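Mixing the second Jafri EP at home

23 Dec 2022

The second Jafri EP is finished. It went off for pressing this morning and I have the evening free for the first time since early November, so I'm writing down how it went while I still remember. Most of this is for me. I never wrote anything about the first one and I've already forgotten which microphones we used on it.

Where the songs came from

Jafri started as a duo playing instrumental stuff, mostly guitar and a reed organ with a bad bellows. The organ is still there on this record but it only plays on two songs. The rest is guitar, bass, drums and singing. The singing is new. We put it off for years because neither of us liked our own voice on tape, and then last winter we played a night at Tukby where the vocal mic had been left on between sets and we ended up using it. People came up afterward and asked where they could get that song. We didn't have it recorded.

So that song, which is now called "Prurik," was the first one we tracked. The name doesn't mean anything. It was the working title on the file and it stayed.

Recording

We did the drums in one day and everything else at my place in the evenings. The drum day was rushed. We had the room until six and spent the whole morning chasing a buzz in the snare channel that came from a cable I should have thrown out years ago. By the time that was fixed we had about half the day left and got through the songs in order, with no more than a few takes each. On "Low Field" you can hear the drummer put a stick down at the end. I left it in.

The bass went straight into the interface. I tried an amp and didn't like it in my room. Guitars went through the small combo with the tone rolled most of the way off.

Vocals took the longest. I sing flat when I'm tired and I'm always tired by nine at night. I ended up getting up early on Saturdays and singing before breakfast, which my neighbors have been decent about.

Mixing

I used to mix everything on headphones and then wonder why it had no low end in the car. This time I borrowed a pair of old Pirnix monitors and set them up on the desk. They aren't flattering. The first week I hated everything I'd recorded, and then I got used to them and started fixing things.

Most of the fixing was turning things down. "Prurik" had a second guitar all the way through and it now comes in for the last chorus only. I cut a good bit out of the vocals around 3750 Hz, where my voice gets hard, and a little out of the cymbals near 2000. The reed organ I hardly touched. It makes a clicking noise when the keys come up and I decided early on that the clicks were part of it.

I did go too far with reverb on the closing song. I printed it, listened the next day, and it sounded like it was coming from a swimming pool. The version on the record has almost none. 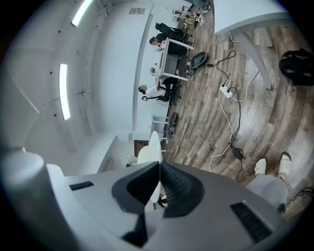 What I'd change

Book the drum room for two days. One wasn't enough and you can hear it on the fast songs, where the fills get a bit careful.

I'd also write the lyrics before recording the vocals. Three of these had a verse missing until the morning I sang them, and one of those verses is just the first verse again with two words swapped. It works well enough but I know it's there.

The running order took us a month of messages back and forth. We opened with the quiet one in the end. I wanted "Prurik" first and lost that argument, and having listened to it all the way through on a long drive, I don't mind.

The record should be back from pressing in the spring. It'll be at the merch table when we play and I'll put up a link once there's a page for it. We'd like to play Tukby again if they'll have us. The organ needs its bellows patched before then, and I've got the leather for it sitting in a bag in the hall.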